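Stilen opens garment sorting and folding service for reused clothing in Melterville

MELTERVILLE, August. Textile care firm Stilen has opened a sorting and folding service for second-hand clothing at its Trilberg site in Melterville. The service accepts mixed loads from charity shops, uniform suppliers and clothing hire firms, and returns them sorted by colour group and folded to a fixed size.

The site covers 820 square metres and has capacity for 1,545 garments per shift. Loads are received in lidded crates, weighed, and separated into knitted and woven items. Knitted items are handled first, as they crease under their own weight when left in a pile.

Folding follows the Fankhauser pattern, a method Stilen has used for hire linen and has now adapted for tops and light knitwear. The pattern has five steps:

Lay the garment on a flat surface and open out any bunched areas.
Bring the sleeves in to the centre line.
Fold the sides to the set width.
Fold the hem to the collar.
Turn the item over and check the edges.

Items that fail the edge check are opened and folded again from the first step. Items with stains, open seams or missing labels are set aside and reported to the customer on the return sheet.

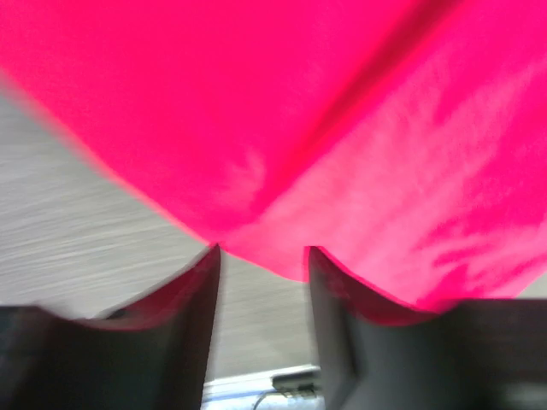
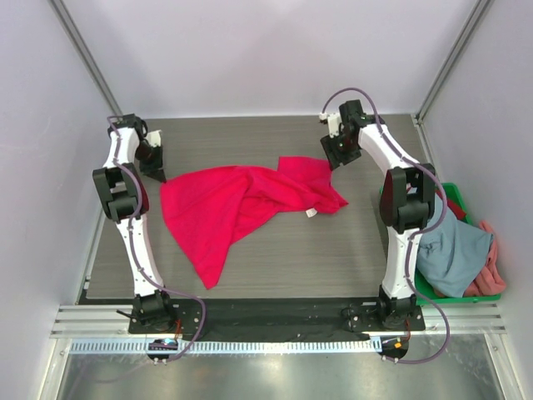
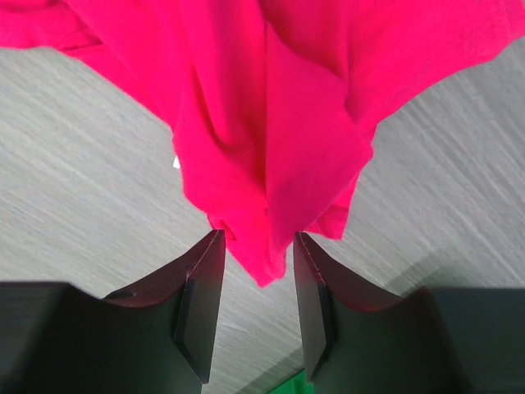 Colour grouping is done before folding and uses eight groups. Reds and pinks are treated as separate groups because customers display them on separate rails. The division is less simple in practice: the cloth on the table in the second picture is a red-pink, while the green bin to the right holds a light pink and a dark red together with a light blue-gray. Shades of the first kind are placed in the pink group unless the customer asks otherwise. Care labels are read at the same stage, and the fibre content is recorded where it is legible.

Finished items are packed flat in the customer's own crates, with one colour group to a layer. Turnaround is five working days from receipt. Collection and return within Melterville are included in the price.

Bookings are open to trade customers. A price list and crate dimensions are available on request from the Stilen office at Trilberg.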